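Moving-In Checklist for Older Rental Flats, with Comments
By Isla Lowther
September

I love a walkthrough. Give me an empty hour, a flashlight and a set of keys and I'm happy! This is the list we use at Brulska Court before a new tenant gets the keys, and I've typed my comments under each item because people kept asking what the short version meant.

1. DOORS
[ ] Entry door closes and latches without a shove
[ ] Handle returns fully when released
[ ] Hinge screws tight, all of them
[ ] Tenant can open from inside without a key

Comment: Work the handle slowly, then fast. A tired spring shows itself on the slow one. Do inside doors too, including closets. In Unit 6 the bedroom latch passed every year until Edit Somogyi tried it with her elbow, arms full of towels, the way a real person would. Wonderful test. We all do it now.

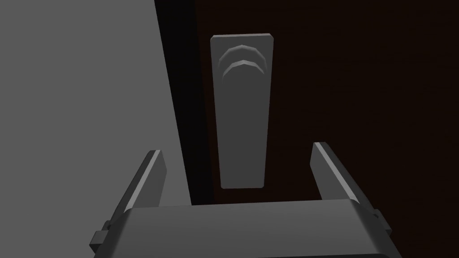

If a door rubs, write down where (top corner, latch side, sill). "Sticks" is no help to whoever comes with the plane. Older doors swell in the wet months, so check the note from last time before you take anything off the edge.

2. SMOKE AND CO ALARMS
[ ] Test button sounds
[ ] Date on the back is inside ten years
[ ] One on each floor and one outside each bedroom

Comment: Take it off the ceiling and read the date. Yes, every time. Niloufar Arabzadeh found two painted over on her first round and I have been a fan of hers ever since.

3. HOT WATER
[ ] Runs clear within a minute
[ ] No higher than 120 F at the kitchen tap
[ ] Relief valve pipe points down and is not capped

Comment: Use the probe thermometer, it's in the Kauppinen tin with the outlet tester. Let the tap run first. If the reading is high, turn the heater down and come back later in the day, don't just note it.

4. DRAWERS, CABINETS, TALL FURNITURE
[ ] Drawers stop before they fall out
[ ] Handles don't spin
[ ] Anything taller than chest height strapped to a stud

Comment: Open all the drawers on a chest at once, with your hand on top. If it leans, it gets a strap before anyone moves in. I feel strongly about this one!
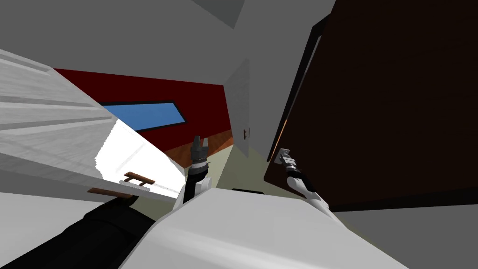

Page last changed: September, by G. Duggan

5. WINDOWS
[ ] Opens, stays open, locks
[ ] Guards on upper floors where children will live
[ ] No cracked panes, no loose putty

Comment: The old sash cords are lovely and they do snap. Replace in pairs.

6. FLOORS AND STAIRS
[ ] No lifted boards or curled edges
[ ] Handrail takes a good pull
[ ] Stair light works from both switches

Comment: Walk it in socks. You'll find every raised nail, I promise. The gap at a doorway where two floors meet gets its own line on the form.

7. OUTLETS
[ ] Tester shows correct wiring
[ ] GFCI trips and resets in kitchen and bath
[ ] Plates whole and screwed flat

Comment: Work clockwise from the door so you don't miss the one behind the fridge.

Sign the sheet, give the tenant a copy, and put ours in the blue binder under the unit number. Form 1016 is the current one. Please recycle the old pads.

Related
Bleeding a radiator without ruining the rug
What to look for under the sink
Edit Hegedűs on sash windows
Spare keys: who holds what
Laundry room rules, revised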